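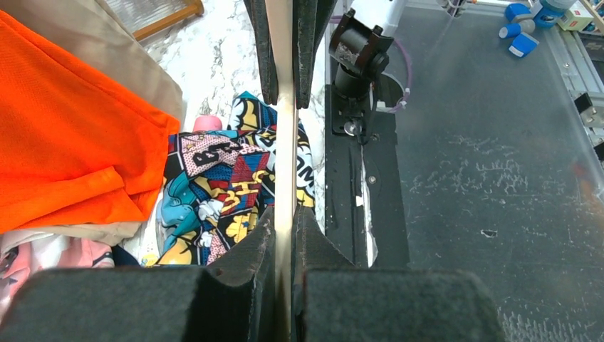 Dark foam pads on either side of a pale plate.

Alness clinic stops shouting patients' names across the parking lot

By Afia Ayaaba
14/09/2019

The sexual health clinic on Tsikata Road has agreed to stop calling patients by their full names over an outdoor loudspeaker, a practice that managers say was introduced to improve privacy.

The speaker went up in January, after complaints that the waiting room was too small and that people waiting for HIV test results had to sit with their knees touching. The clinic moved the benches outside, under the awning, and bolted a speaker to the wall so that no one would miss a turn. The awning faces the bus stop. The bus stop serves three routes and a secondary school.

"I heard my name, then I heard it again because I had not stood up," said one patient, who asked that we not make it a third time. "Then a woman selling oranges told me I was being called."

A petition asking for numbered tickets collected 727 signatures, although a fair share of them are initials, and one page is signed entirely "A Friend." District health officer Kwame Adjei at first sent it back on the grounds that signatories had to give a full name and home address. He accepted it two weeks later.

According to the clinic's own records, 41 people booked an HIV test in the month before the speaker was installed and showed up for it. The month after, 31 did. Adjei told a public meeting on Thursday that the drop could be explained by the weather. It was pointed out from the floor that the weather had been lovely.

Zuweira Quansah, the head nurse, did not blame the weather. She said her staff had been walking out to the benches and whispering to people for months, leaving the speaker to the front desk, which is run by a different department and does not take instructions from nurses.

"People will come for a test if they think it stays between us and them," she said. "We had girls getting off the bus a stop early and coming in past the generator. That's mud up to here."

Under the new system, each patient will take a number at the door and be called by it. Results will be given in a room with a door that closes. The door was ordered in spring and is now in the building, leaning against the wall beside the opening it is meant to fill.

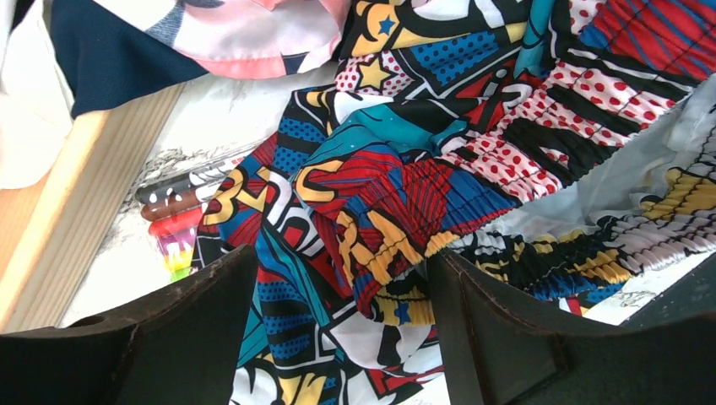

A crumpled garment in a bright comic-style print.

The district has also printed 3,000 leaflets explaining that all testing is free and confidential. Delivery was held up when the first batch came back with a space on the front marked "Patient's name." Those have been kept for use as scrap paper, Adjei said, and the replacements carry no blanks of any kind.

Seidu Nutsugah, who drives a minibus on the Canedholm route and helped collect signatures from his passengers, said he was pleased with the result but would miss some of it. "You'd be sitting at the stop and you'd learn a lot," he said. "I learned that my cousin was back in town."

His cousin could not be reached.

The loudspeaker will stay on the wall for emergencies and public holidays. Quansah has asked for the switch to be moved to the nurses' station, and the front desk has asked for that request in writing.

Walk-in testing runs on weekday mornings, with one late session each week for people who work. No appointment or identification is needed. Anyone who tests positive can start treatment at the clinic and see a counselor the same day. The side entrance, past the generator, has been graveled.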